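Peixoto pulls hand-held grippers after fingers fail to release

27 August 2019

Peixoto has asked customers to stop using one batch of its hand-held gripper tools after several units closed on an object and would not open again when the trigger was let go.

The notice covers 689 tools shipped since May. They are used in pairs, one in each hand, by people who carry out table tasks so that a robot arm can later be taught the same motions. The company said it had 52 reports of fingers sticking, most of them lasting a second or two. In eight cases the operator had to put the tool down and pull the fingers apart by hand.

One person was hurt. An operator at the Nekovdale site had a fingertip caught between the ridged inner faces while clearing a dropped item from the table, and was treated for bruising. Work at the site stopped for the rest of that shift and started again the next morning with older tools.

Peixoto traced the fault to a return spring inside the handle. The spring in the affected batch came from a second supplier and is slightly shorter than the part it replaced. It passes the bench test when new, the company said, but loses tension after long use and can hang up on the edge of the slide. The fingers then stay where they are until something moves them.

The shop in Skeltness that services the tools found the same thing on its own. Staff there opened five handles that had come back for unrelated cable faults and found wear marks on the slide in all of them. The shop sent its findings to Peixoto, which issued the stop notice two days later.

Units in the batch have a green dot stamped under the battery cover. Owners who find the dot are being told to unplug the tool, tape the trigger and wait for a repair kit. The kit has a new spring and a thin steel guide, and fitting it takes a small screwdriver and a steady hand - the guide goes in one way only, and the cover will not close if it is reversed. Tools can also be mailed to Skeltness for repair at no charge.

Software updates will not cure the problem. An update planned for next month will make the tool beep when the trigger and the fingers disagree, but Peixoto said this is meant as a warning and should not be taken as a fix.

There is also the matter of the recordings. A session made with a sticking tool may show the fingers still closed at a moment when the operator had already let go, and a robot trained on it could hold on to things for too long. Immont, which runs recording rooms in three towns, said it is going back through its May sessions and setting aside any in which the release looks late. It expects to lose nearly 8 percent of them.

Immont has changed its house rules as well. Operators now open and close each tool ten times before a session, and again after every break. Items that fall between the two tools are to be left alone until both have been set down. Loose sleeves and rings were already banned.

Sites with a mix of old and new tools may keep working with the old ones, provided the two kinds are stored apart. Peixoto said the earlier spring has been in use for three years with no reports of sticking, and that all new tools will go back to it.

Repair kits are due to go out within two weeks, with sites that run more than one shift served first. Customers who rented their tools will not be billed for the days they could not use them. Those who bought through a reseller should contact the reseller, which has been given a list of the serial numbers it sold.

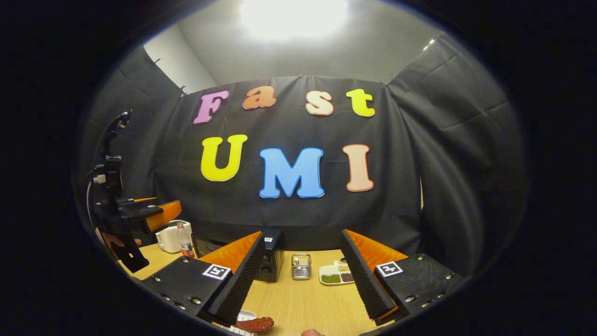
Peixoto will post a second notice when the last of the kits has shipped. Until then, the stop notice remains in force for every tool with the green dot, including tools that have shown no sign of sticking.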